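Progress report on the Tadska print portfolio
To Concetta Zanetti, for the Gatti arts grant
20/06/2025

Dear Concetta,

Thank you again for your patience with us over the autumn, and for the kind note you sent when the studio roof was being fixed. It cheered us all up no end, and I'm glad to say the portfolio has come along nicely in the meantime.

Unnur Thygesen has now finished 11 of the photographic plates, mostly the harbour pictures and the long grey series she made at Weltunberg, and she's happier with the colour than I've ever known her to be (you'll remember the trouble we had with the greens!). Two more are still being proofed. Piyumi Talukder has written the essay, which came in a good deal longer than we'd asked for, and I haven't had the heart to cut much of it.

On the money side, we've spent the paper allowance in full and still have $500 left for framing. Ubaldo Fiore has offered us his mat cutter for as long as we need it, so I'd like to put that towards better glass if you're agreeable.

The Sidari gallery has pencilled us in for October and wants the wall labels ten days before we open, so I've started on those in the evenings.
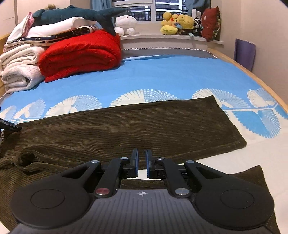 Will the remaining plates be ready in time for the show?

Unnur expects to sign off the proofs next month, and the printer has kept a place for us straight after that.

I'll write again once the labels are done.

Warmly,
Normunds Kivi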